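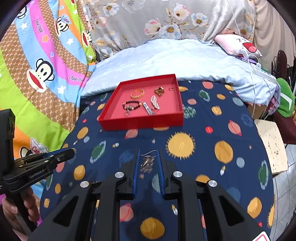 Home News Business Schools Sports Classifieds Contact

Ballcombe changes rules for secondhand jewelry sales

23 Mar 2024

Print this story | E-mail this story

BALLCOMBE - People who sell a few pieces of old jewelry from home will no longer need a town dealer's permit, under a change to the secondhand goods ordinance approved by the town council. Stores that buy gold and silver over the counter will still need one, and they will have to keep better records of what they buy.

The new rules take effect in six weeks. They replace a section of the town code that was written when most used jewelry in Ballcombe changed hands at two pawn counters on Depot Street, both long closed. The old wording required a permit for "any person offering used ornaments for sale," with no lower limit on price and no exception for private sellers. The permit costs $205 a year.

Few home sellers ever bought one. The town clerk's office said the rule was almost never enforced against people holding a yard sale or selling a relative's things after a death. It came up again last fall when several residents received letters telling them that they needed a permit to keep listing items on Plurkach, the local buy-and-sell site. The letters were sent out with the yearly renewal notices. The clerk's office later told those residents to disregard them, but the council asked for the section to be rewritten anyway.

A survey form went out with the water bills in February, and 1644 households sent it back. Most of them said they favored dropping the permit for private sellers. Opinion was more divided on whether stores should have to hold an item before reselling it, and for how long.

Under the ordinance as passed, any piece priced at $25 or less is exempt from all record-keeping, whoever sells it. In practice that covers most costume jewelry. Pieces above that price can be sold by a private person without a permit as long as they come from the seller's own household or from an estate the seller is handling. A person who regularly buys jewelry in order to resell it is counted as a dealer, even when the sales take place at home or online.

Dealers must write down the date of each purchase, a short description of the piece, the price paid and the type of identification shown by the person selling it. They must also take a clear photograph of each item before it is cleaned or altered. Under the old rule a written description was enough, and the police department had complained that entries such as "ladies' bracelet, yellow" were no use in tracing stolen property.

The holding period for gold, silver and set stones drops from three weeks to ten days. Costume jewelry has no holding period. The top fine for a dealer who fails to keep records goes up to $1000, the first increase since the section was adopted.

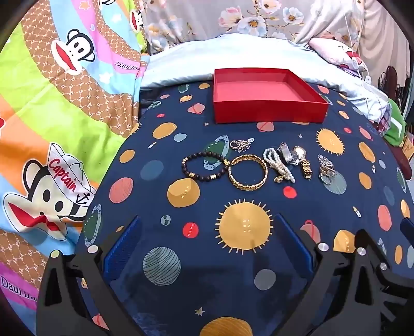
One resident wrote on the back of the survey form that she had put off clearing her mother's dresser for two years and did not want to break a rule by doing it. She asked the council to say in the ordinance itself that selling a late parent's things is allowed, so that families would not have to call town hall to find out. A sentence to that effect was added before the vote.

Other written comments went the opposite way. Several people who said they had lost jewelry in break-ins wanted the three-week hold kept, on the grounds that it can take that long to notice that something is gone. Many owners keep good pieces in a drawer and wear them only for weddings and holidays. The police department told the council that it had asked for two weeks and could work with ten days, provided the photographs were required.

The shorter hold had been requested by Nurnari, the secondhand store on Canal Street. The store buys jewelry along with coats, handbags and china, and sells most of it from a case by the front door. In a letter to the council, Nurnari said the long hold left its back room full of goods that it had paid for and could not put out, and that it had turned some sellers away before Christmas for that reason. The store said it already photographs its better pieces and would have no trouble doing the same for the rest.

Carretero, the repair and watch shop in the old bank building, opposed one part of the first draft. That draft would have treated any shop with used jewelry on the premises as a dealer. Carretero pointed out that it takes in rings for sizing and necklaces for restringing all day long and does not own any of them. The final version says that items left for repair, appraisal or cleaning are not covered, provided the customer is given a dated claim ticket. If a repair is never picked up and the shop decides to sell the piece, the ordinary dealer rules apply from that point on.

The council spent most of its discussion on online sales. Some members wanted Plurkach to be responsible for checking that dealers who list on the site hold a Ballcombe permit. The town's legal office advised against it, and the final text puts the duty on the dealer, who must show the permit number in each listing. Private sellers do not have to show anything.

Plurkach said in a written statement that it will add a space for the permit number to its jewelry section before the rules take effect. It also plans to post a short notice about metal marks. According to the site, its most common complaint about jewelry is that a piece listed as gold proves to be plated, and in most of those cases the seller did not know.

The ordinance does not require private sellers to have anything tested. It does say that a seller may not call a piece gold, silver or pearl after being told by a jeweler that it is something else. The clerk's office has put together a sheet for residents who are sorting through jewelry for the first time. It will be at the front counter of town hall and at the library desk.

The sheet suggests looking for marks on the clasp of a necklace, on the inside of a ring band and near the catch of a bracelet, using a magnifying glass and good light. A mark such as 14K or 925 is a sign of solid gold or sterling silver, but marks can be faked or can apply only to the part they are stamped on. GF means gold filled and GP means gold plated. No mark at all does not prove that a piece is worthless, especially if it is old or was made abroad.

It also advises against cleaning anything before it has been looked at. Dips sold for silver can harm pearls and some stones, and soaking can loosen glue in older costume pieces. Broken chains, single earrings and loose beads should be kept together with the rest, as a buyer may want them for the metal or for repairs. Knotted chains are best left for a jeweler if they do not come apart easily with a pin on a flat surface.

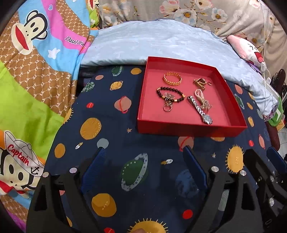
Asked at the meeting whether a mixed lot of cheap and better pieces could be sold together for one price, the clerk's office replied that the price of the whole lot is what counts. A shoebox sold for less than the limit is exempt even if it later proves to hold something good. A dealer who buys a lot above the limit has to photograph the contents together and then separately photograph any piece that is marked as gold or silver.

A question about gifts was also answered. Jewelry that is given away, or traded among relatives, is outside the ordinance. So are church and school rummage sales, which come under a different part of the code and need only the usual one-day notice to the clerk.

Appraisals drew a longer exchange. The town does not license appraisers and does not plan to. Residents had asked in their survey comments for a list of shops that will look at inherited jewelry without charge, and the council declined to publish one. The sheet does tell people to ask in advance what an appraisal costs, to stay in the room while it is being done, and to be careful about accepting an offer from the same shop on the same visit. It notes that an insurance appraisal is usually higher than what a buyer will pay, and that the two should not be confused when an estate is being divided.

People who already paid for a permit this year and no longer need one can apply for a refund of the unused months. The form asks for the permit number and a signed statement that the holder sells only household or estate items. Refunds will be mailed as checks. Holders who do nothing will see their permits run out at the end of the year in the usual way.

Existing dealers do not have to reapply. They will get a copy of the new record form by mail, with instructions for storing the photographs. Either prints or digital files are acceptable, and both must be kept for two years and shown to a police officer on request. The first inspections are planned for summer. A dealer found with incomplete records on a first visit will be given a warning and 30 days to correct them before any fine is set.

The council also agreed to look at the rules for secondhand bicycles and musical instruments, which are in the same chapter of the code and have the same old wording. No date has been set for that discussion. The full text of the jewelry section can be read at the clerk's office during business hours.

Print this story | E-mail this story

Home News Business Schools Sports Classifieds Contact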